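首页 知识库 我的工单 下载 联系我们
分类:打印输出 / 灰阶与色彩管理 / 已解决

工单 1,039:升级后浅灰区域出现断层,同一文件两次输出深浅不一

提交人:Bảo Đồng(Lý 印务,印前)
处理人:Thịnh Châu(Mundix 技术支持)
设备:Nornumo 单张数码机,黑白与彩色混排
软件:Mundix 输出管理,11月更新后的版本
纸张:Akel 哑光涂布,库存纸

【问题描述】
更新之后,浅灰渐变出现一条一条的台阶。更新之前没有。正文文字正常,细线正常,纯黑色块正常,问题集中在浅灰到白这一段。客户的活是一本骑马钉小册子,2,000本,封面和插页有大面积灰底,内文以文字为主。

先打了一份样,灰底有台阶,不严重。隔了一个午休,文件没动,又打一份,台阶位置变了,整体还深了一点。把两份并排放在看样台上,不用仪器也能看出差别。客户没来看过,样张还没送出去。

已经做过的:
重启机器。无变化。
重启输出管理。无变化。
换一盒同型号的纸。无变化。
机器面板上跑一次自动校准,显示通过。再打,台阶还在,深浅差别小了一些。
用另一台电脑从网络共享里提交同一个 PDF。结果相同。

附一份机器状态页和作业日志,已经上传到工单附件区。

【第一次回复,Thịnh Châu】
状态页看过了,没有报错,感光部件和显影部件的寿命都在正常范围。作业日志里有一处需要确认:更新以后,这台机器的队列被重新建过一次,旧队列名后面多了一个下划线。请核对以下几项,把结果写在工单里,先不要改动任何设置。

一、队列属性里的网屏类型,是“线网”还是“调频”。
二、“灰色仅用黑墨”有没有勾选,文字、图形、图像三项分别看。
三、纸张目录里 Akel 哑光涂布对应的校准集名称,以及它的建立时间。
四、PDF 里灰底的颜色空间,是 DeviceGray、带特性文件的灰,还是 RGB。

第四项可以用 Acrobat 的输出预览看,也可以用 Mundix 自带的预检,报告里“颜色空间”一栏会逐页列出来。

【回复,Bảo Đồng】
网屏是线网。更新以前是什么没有记录,凭印象一直是线网。
“灰色仅用黑墨”,文字勾了,图形勾了,图像没勾。
校准集叫“Akel_matte_默认”,建立时间是更新当天上午。旧的那一套在目录里找不到。
预检报告:封面灰底是 DeviceGray,插页图片是 RGB,没有嵌特性文件。

插页这边用的是客户给的现成图,原样置入,没有做过转换。先贴其中一张。
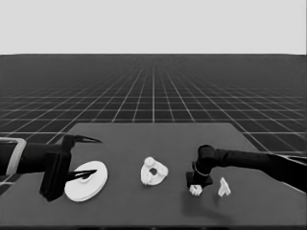

插页左页用图:深色台面,后方是网格地面和浅灰背景。

排版文件里这些图都是百分之百置入,没有透明效果,没有叠印。导出用的是 PDF/X-4,压缩选的是 JPEG 最高。字体全部嵌入。

另外补充一个情况:今天下午三点多,机房空调停了一阵,机器旁边的温湿度计没有联网,停的那段时间没有读数。恢复以后打的那份颜色偏浅,放在第三个塑料袋里,袋上写了“空调后”。

【第二次回复,Thịnh Châu】
根据上面的结果,现象应该分成两件事处理,放在一起查会互相干扰。

第一件是两次输出深浅不一。校准集是更新时自动生成的默认集,里面是出厂曲线,没有用现场的纸做过测量。面板上的自动校准只修正机器内部的基准,不更新输出管理里的校准集。两边基准不一致时,机器每次自检之后密度都会有一点漂移,浅灰最先受影响。

第二件是台阶。RGB 图像没有嵌特性文件,输出管理按默认的来源特性文件转换。更新以后默认值从“sRGB”改成了“与设备一致”,这一点写在发行说明里,位置比较靠后。RGB 的中性灰在这个设置下会被拆成四色,浅灰部分每种墨的网点都很小,容易出现级差。

请按下面的顺序操作。每做完一步打一张,纸边用铅笔写上步骤号。

步骤 A:机器预热完成后连续空走一段纸,让定影温度稳定,再开始测。
步骤 B:在输出管理里新建校准集,纸张选 Akel 哑光涂布,名称请自定,不要用“默认”。用分光仪量色表,量两遍取平均。
步骤 C:把队列里的校准集指到新建的那一套,保存,然后停用队列再启用。只点保存不会立即生效。
步骤 D:RGB 来源特性文件改回 sRGB,渲染意图选相对比色,黑点补偿打开。
步骤 E:“灰色仅用黑墨”的图像一项先不要勾,打一张;再勾上,打一张。两张都留着。

旧校准集不要从备份里恢复。格式换过,恢复进来名称能显示,曲线读不全,之前有别的工单出过这种情况。

【回复,Bảo Đồng】
步骤 A、B 做完。第一遍量色表时有一行报超差,擦了分光仪的孔口和白板,重新量,通过。校准集命名为“Akel哑光_11月”。

步骤 C 第一次没有停用队列,打出来跟之前一样。按说明停用再启用以后,深浅就稳了。间隔一个小时打了两份,用密度计量同一块灰底,读数相差在容差里面。

步骤 D 之后台阶减轻,大部分页面看不出来了。剩下插页右页还有一点,位置在图的下半部分。步骤 E 的两张放在一起看,勾上以后插页灰色干净很多,但是彩色图片旁边的灰影有点发硬。

右页用的图:

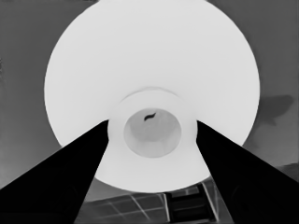 灰阶检查条上,百分之五到百分之十二之间的几格最难分开,密度计能读出差别,眼睛要贴近了看。检查条是一格一格的,格与格之间本来就有边,断不断层看不出来,所以这次改成直接拿右页的图当观察对象。白色圆面又大又平,亮度变化很小,只是靠下的部分稍微暗一点,出一道台阶马上能看到。中间凸起的那一圈比周围略亮,也可以顺便看亮部有没有糊掉。步骤 D 的样张上,圈的轮廓还在,靠下变暗的地方能数出两道很淡的横纹。步骤 E 勾上以后剩一道,要斜着对光才看得见。

还有个问题,线网角度要不要改?机修那边说以前帮别家调过,把黑版转一下会好一些。

【第三次回复,Thịnh Châu】
角度不建议改。目前图像已经以黑墨为主,单色情况下转角度主要影响网纹的可见程度,对级差没有帮助,而且会影响这条队列上的其他活。

剩下的那一道请检查两个地方。

一是 PDF 导出时的压缩。JPEG 最高对一般照片没有问题,对大面积平缓的浅色会有八像素方块的边界。请把插页图片改成 ZIP 压缩,重新导出,只打右页就行。

二是源文件位深。8 位图在排版软件里如果又加过曲线或者调过亮度,浅灰的级数会减少。请确认链接的图片有没有在修图软件里另存过。

如果两项都排除了还有横纹,可以在输出管理的图像选项里打开“平滑渐变”,强度选低。选中或者高会让小图的边缘发虚,这本册子里有表格截图,不合适。

【回复,Bảo Đồng】
链接图片查过,没有另存,日期和客户发来的一致。

改成 ZIP 压缩重新导出,文件大了不少,从320兆变成接近它的两倍,提交到队列的时间变长,能接受。右页打出来,横纹没有了,正着看斜着看都没有。平滑渐变没有开。

“灰色仅用黑墨”图像一项最后这样处理:建了两条队列,一条勾,一条不勾。插页走勾的那条,带彩色图片的内文走不勾的那条。拼版的时候按页分开提交,装订前再配。比原来多一道手,这批活先这么做。

空调的事也确认了,下午四点以后读数恢复正常,没有再出现偏浅。那份“空调后”的样张不作为参考,已经收走。

全套样张今天傍晚交给客户,签样以后开印。工单请先别关,等第一批下机再说。

【第四次回复,Thịnh Châu】
好的,工单状态改为“等待用户确认”。开印后请注意下面几点。

连续印的时候,每换一次纸盒看一张插页右页,跟签样对比。
中途如果停机超过半小时,先走几张废纸再接着印。
不要在印到一半时从面板跑自动校准。跑了的话,输出管理里的校准集也要重新量。
换了新批号的 Akel 纸,校准集要重做。批号印在纸箱侧面的标签上。

更新后默认特性文件变化的问题,已经向产品组反馈,建议升级程序保留用户原来的设置。有没有采纳、什么时候改,目前没有消息。

【回复,Bảo Đồng】
第一批下机,从前、中、后各抽了几本,灰底一致,插页左右两页都没有看到断层。有几本骑马钉偏了,是装订机的问题,跟本单无关。

两个问题请帮忙写进记录里,别的同事以后会查:
1. 队列名后面多出来的下划线能不能去掉?我们的拼版模板里写的是旧名字,现在每次要手动选。
2. 校准集能不能导出来放到备用机上用?

【第五次回复,Thịnh Châu】
1. 可以。先停用队列,在“管理 - 队列 - 重命名”里改回旧名。如果提示名称已占用,到“已归档”里把同名的旧队列删掉再改。改完以后热文件夹要重新指定一次。
2. 可以导出,不建议直接用。同型号的机器之间密度也有差别,导过去只能作为起点,还是要在备用机上重新量。

【回复,Bảo Đồng】
重命名成功。热文件夹重新指定了,测试文件能进队列。备用机下周再做,到时候有问题另开工单。可以关了。

【处理记录】
原因:更新后校准集被默认集替换;RGB 默认来源特性文件改变;插页图片导出时使用 JPEG 压缩。
处理:新建校准集并重启队列;来源特性文件改回 sRGB;插页图片改用 ZIP 压缩;按页面内容分两条队列输出。
遗留:备用机校准未做。
状态:已关闭

标签:浅灰断层 校准集 来源特性文件 队列重命名 PDF/X-4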